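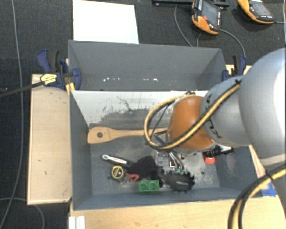 Mobbing is a behaviour in which birds, and less often other animals, approach and harass a predator in place of fleeing from it. The birds fly in circles over the predator, dive at it, call loudly and sometimes strike it with the feet or the bill. It is most common in the breeding season, when eggs and young must be defended, but many species mob also in the winter months.

Etymology

The word comes from the ordinary English verb "to mob". A single bird which attacks an intruder is also said to mob it, although the word suggests a crowd.

Species

Mobbing is well known in crows, gulls, terns, swallows and many small songbirds. In Australia the noisy miner gathers in groups against snakes, goannas, owls and kookaburras, and the willie wagtail will harass birds much bigger than itself. The swooping of the Australian magpie at walkers and cyclists in spring is a similar behaviour, done by a small part of the males near the nest. In North America the eastern kingbird and the red-winged blackbird are often seen behind a flying hawk, pecking at its back.

Among mammals, meerkats and California ground squirrels are known to mob snakes. The squirrels kick sand or loose soil toward the snake and wave the tail from side to side.

Calls

Mobbing calls are usually harsh, short and repeated, and they cover a wide range of pitch. Such sounds are easy to locate, so other birds can find the caller and join. The alarm call given for a hawk in flight is in many songbirds very different. It is thin and high, and its source is difficult to find. In the black-capped chickadee the number of "dee" notes at the end of the call rises when the predator is more dangerous, and small owls receive more notes than large ones.

Birds of one species often respond to the mobbing calls of another. Birdwatchers use this when they imitate the calls to bring small birds out of cover, a practice named pishing.

Function

Several explanations exist, and they do not exclude each other. The simplest is that the predator, once discovered, loses the advantage of surprise and moves away. Mobbing may also teach young birds which animals are dangerous. In experiments with captive blackbirds, birds learned to mob a harmless object after they saw another bird apparently mobbing it.

The behaviour has a cost. It takes time and energy, it can show the predator that a nest is near, and mobbing birds are sometimes caught.

Field study at Kitby

A small study was made at the Kitby wetland by Radoslava Dvořáček and Vilém Hájek. A painted model of an owl was placed on a post for 14 minutes, at 88 sites along the reed bed, and the species that came were written down. Swallows arrived first at most of the sites. In November, when the trials were repeated, the response was weaker and the birds stayed farther from the model. The authors noted that 2 models of different colour were used and that this could have affected the result.

See also

Alarm signal
Distraction display
Anti-predator adaptation

This page was last edited on Jul 7, 2024.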